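Two-arm build in a shared shop, gripper keeps knocking the bin
Posted 9/27/19 by ziltcombe_dan

I'm putting together a two-arm sorting rig at the Durley shared workshop. Each arm has a parallel gripper with a small camera at the wrist. The job is to pick up snack bags and drop them in a plastic bin. 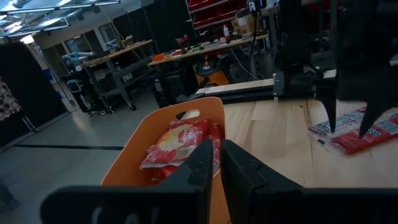
The picks are fine. The trouble is the drop — two times out of ten the fingers catch the rim and shove the bin, and every saved position after that is off. Do I need better calibration or different fingers?

Morven Urquhart
Neither yet. Raise your release point first, and come straight down over the middle of the bin.
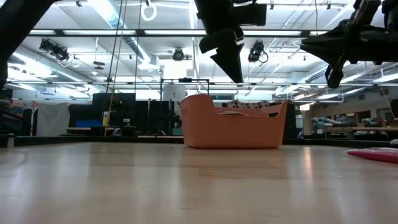
Then fix the bin in place. A smooth tabletop like yours gives it very little to grip, and if the surface is glossy enough to throw back the ceiling lights, it may bother your vision code too. A rubber mat helps with both. Screw two low stops to the mat and teach the drop again from there.

Enache
Had the same thing at Bevness. Slowed the last part of the move to 200 mm a minute, no more shoving. Takes forever though.

pk2062
just use a heavier bin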